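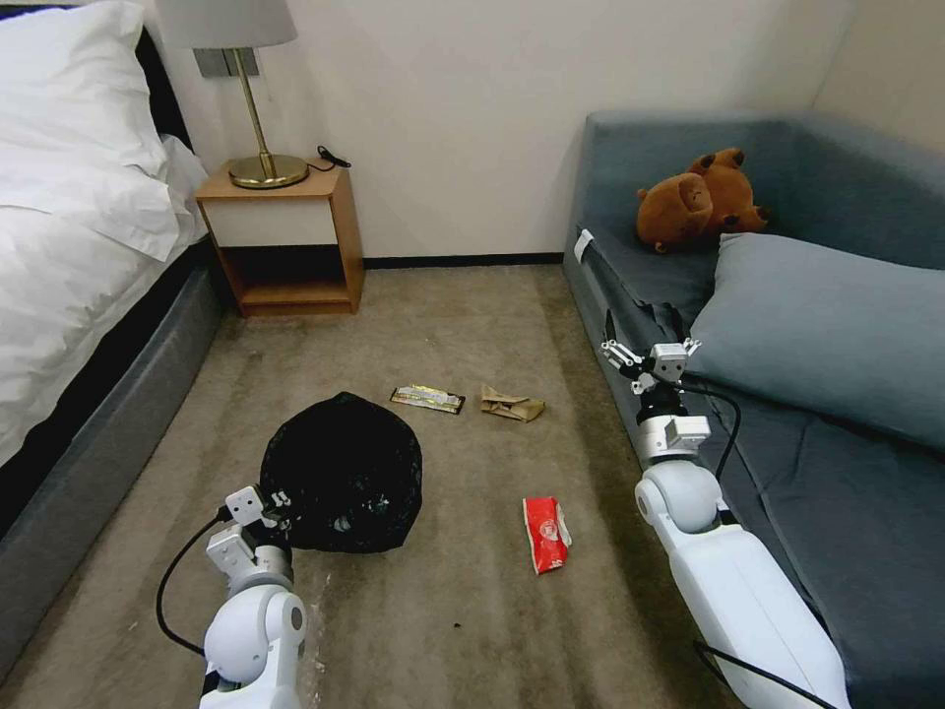
Housekeeping Practice, Unit 6: The Guest Room Between Stays
Handout for the practical session

Welcome back, everyone! This is the unit I look forward to most, and I hope you'll see why by the end of the afternoon. We've done linens, we've done bathrooms, and now we finally get to put a whole room together.

Bring this handout and a pencil. You'll want to scribble on it.

Where we left off

Last time we timed the bed on its own. The best pair in the group had a duvet on and straight in 378 seconds, which is terrific for a second try. Please don't chase that number today. The bed is one piece of the room, and the rest of it needs your eyes as much as your hands.

Order of work

Trash comes first, always. Go through the room once with an open bag and pick up everything that's leaving: wrappers, tissues, empty bottles, the paper sleeve from a toothbrush. Check under the pillows and behind the seat cushions too. Tie the bag while it still has some slack at the neck, and take it out before you bring in clean linen.

Next, strip and make the bed. Then dust from high to low, and vacuum last, walking backward toward the door.

The bed

A white duvet is a wonderful thing to work with (it shows you every mistake!). Shake it from the foot end, let it settle, then walk around and look at the overhang. If it spills down over an upholstered base, it should spill evenly, with no corner touching the carpet. Stack the pillows against the headboard with the open ends of the cases facing away from the door.

Run a lint roller along the fabric of the base. Gray upholstery hides dust beautifully from standing height and not at all when you kneel.

The nightstand

Small piece, lots to do. In the practice room it's wood with a white drawer front and an open shelf underneath. An open shelf has a back, and the back is in shadow, so wipe all the way in. Open the drawer every single time. Phone chargers and reading glasses live in there.

Now the lamp. Fabric shades get a dry brush, never a damp cloth. Brass gets a soft dry cloth, and do the base after the stem so your fingerprints come off last. Follow the cable with your eyes from one end to the other and see where the plug is. A guest who reaches over at night and gets no light will call the desk, and they'll be right to.

The sofa

Brush the arms downward, then the seat, then the crease between them. If there's a tag on the fabric, leave it on. Prop the loose pillow so that a person could still sit down without moving it.

Toys and soft things: set a teddy bear upright in the corner of the sofa, facing into the room. I know it sounds silly, but families love it, and it takes a second. A toy that belongs to a departed guest goes to lost property with the room number. At the Mudora, which keeps a proper log, 137 items came back to the desk last year.

The carpet

Pale carpet deserves a slow look before you switch on the vacuum. Crouch, and look along it toward the window light. You're sorting what you see into three kinds: crumbs, which the vacuum takes; scuffs, which want a brush; and worn patches, which you write down for maintenance and leave alone. Scrubbing wear makes it worse. Do the baseboards with the narrow nozzle, especially the short run between the nightstand and the sofa.

For your practical

You'll work in pairs and have 28 minutes. Fosero carts are in the hallway, and the Antal brushes are on the top tray. Please put them back bristles up.

Before next session

Read the Rikarar booklet on fabric care, the pages on lampshades and upholstery. Then try the crouch test on a carpet at home, Sunday morning if you get good sun, and jot down what you found. We'll start with your notes.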